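From: Nerea Aguirre
To: skedorberg-short-track list
Subject: Re: Late models at Wastelstead, and that last restart

Crescencio Pacheco wrote:

> Did anyone stay for the feature at Wastelstead? I had to leave
> after the heats (long drive, early shift) and all I have is the
> finishing order, which makes no sense to me. How does Dinu start
> 11th, lead at the halfway flag and end up 6th? And what on earth
> happened with Echevarría on the last restart? The kid next door
> says he jumped it. The results say he won. Somebody fill me in.
>
> Crescencio

Oh, I stayed, and I'm so glad I did! Best feature I've seen out there since they redid turn three. I'll try to keep this in order but no promises.

The 70 laps went by like nothing. Leandro Echevarría had the pole and did what he always does, which is run that low line right off the apron and dare everybody to go around him. For the first part of the race the top groove was no good at all. Everyone who tried it slid up into the gray and lost three spots. Then Lucian Dinu went up there anyway, and I don't know what he had in that car, but it stuck. He'd drive into turn one so deep you were sure he was gone, and then it would just rotate and come off the corner like it was on a string. He passed Severyn Tymoshchuk on the outside for second and the whole back straight bleachers stood up. I lost half a lemonade.

He got by Leandro coming out of four right before halfway and pulled away. I had him winning by a straightaway.

What got him was the right rear. You could hear it before you could see it – the car started sounding lazy off the corner, and then he was sawing at the wheel just to stay in the top five. Running the high side that hard that early is wonderful to watch but the tire has to pay for it. He told the announcer afterward that he'd do it the same way again, and I believe him. He hung on for sixth and got a bigger cheer than some winners do.

So that leaves Leandro back in front, Severyn on his bumper, and a yellow with 2 laps to go when the Drollent car spun by itself in turn two. No contact, he just looped it. They lined them up double file, Leandro took the inside, Severyn outside, and this is where your neighbor comes in.

Leandro went early in the zone. Early, but in the zone! I was sitting right across from the second cone and his nose was past the first one when he got on the gas. Severyn spun the tires a bit and that made it look ten times worse from the grandstand side, where I'm guessing the neighbor was. The leader gets to pick his moment between the cones. That's the rule at Wastelstead and it has been for as long as I've been going. At Sotomayor it's different, there you go on the flagman's green and nothing else, and I think a lot of people mix the two up. The officials looked at it, took their time, and let it stand.

And it still wasn't over! Severyn got a run down the back on the last lap, crossed over underneath him in three, and they came off four side by side, doors banging. Leandro had it by a fender. They parked nose to nose on the front stretch and I thought, uh oh, but Severyn climbed out, walked over and shook his hand. He was laughing. He said he'd have gone early too.

A few smaller things while I'm typing:

The heats are going to eight laps from the next meeting on, which I'm in favor of. The fast cars never have time to get through traffic.

Street stocks put on a really good show as well, and I hope more people stick around for them. They run last and the stands are half empty by then.

There's a practice session before the November race, gates at 4 p.m., pit passes sold at the back gate only. Bring a blanket, that wind comes straight across the infield.

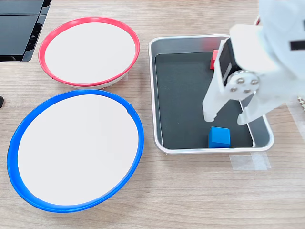

Will Dinu keep his starting spot in the points after finishing sixth?

He drops one place. Leandro's win moves him ahead, and Severyn was already in front of both of them.

So it's Severyn, Leandro, Lucian going into the last race, close enough that any one of them can take it. I can't remember the last time three cars were still in it this late. If Lucian can save that right rear even a little, I think he's the one to watch, but I've said that before and been wrong, so don't go by me.

Crescencio, if you want a ride to the next one I have room, and I'm leaving straight from Skedorberg after lunch. You are not allowed to leave after the heats, though!

Nerea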